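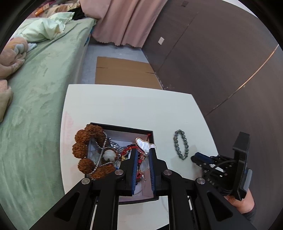
Grip force fault on the jewellery sort: dropped pieces and a bogus "closed" reading

Hand-held Grippers > Faults and Safety
Started January 6, 2023

tgrewal_bench
Posting this so there's a record somewhere other than my inbox. I've been doing the jewellery box task with a pair of hand-held grippers, blue ribbed pads, Trutel controller logging the jaw width. Butterfly piece comes up out of the box, gets put down on the white table, next piece. Out of 319 picks the log has 20 where the jaws report closed on an object and there was nothing between them. I was watching. The piece was back in the box with the chains.
Trutel support says the unit is "within spec" and to recalibrate. I've recalibrated 10 times. Has anyone had a straight answer out of them?
Tyson Grewal

paddock_lane
What's your closed threshold? If it's still the factory one it will call nearly anything closed. A thin gold edge like that one has barely any width for the encoder to see.

tgrewal_bench
Factory. They told me not to touch it.

Yordanov_fan
Can't say I buy the encoder story. You've got a slick pearly ornament in ribbed pads. It slips, the jaws shut the rest of the way, the log is a frame or two behind. That's physics and a bit of lag. Put softer pads on and stop blaming the firmware.

k.hawthorne
Softer pads don't fix a log that says you're holding something you aren't. If he'd said the piece slipped and the log said it slipped, fine, fit new pads. Those are two faults and people keep mashing them together because the pads are cheap.
We had the same thing on a Paltine arm last April. It believed it had the part, carried on to the next station and shut on a bloke's fingers while he was reaching in to see where the part had gone. Bruising only. The incident form had "operator error" on it before lunch.
Kendra

Yordanov_fan
A hand-held isn't going to chase anyone around the shed, Kendra.

k.hawthorne
No, but the recordings get used to train something that might. Tyson, where do yours end up?

tgrewal_bench
They go to Grulis. I flagged the 20 and was told the set gets "cleaned automatically". I asked what catches a false close and didn't get an answer.

paddock_lane
Nothing catches it, I'd bet. A filter that reads the jaw width will be wrong in the same way the jaw width is wrong.

mulga_bill_7
Had code 2929 come up on a Trutel box with the same symptom. The manual calls it "reserved". Unplugged the cable at the gripper end, cleaned the contacts, reseated it, and it went away for a fortnight. Then it came back. Make of that what you like.

tgrewal_bench
2929 is in my log as well, on 10 of the 20. Hadn't connected it. Will swap the cables left to right and see if the fault follows.

Yordanov_fan
Half of them, then. So the other half is slip, like I said.

k.hawthorne
Or the code only gets raised half the time. You don't know and neither do I. Tyson, leave the pads alone until you've done the cable swap or you'll never sort out which one did it. And keep your other hand out of the box when the log says closed.

tgrewal_bench
Fair. Old pads stay on. I've pulled the 20 out of the upload myself and I'll put the cable numbers up when I have them.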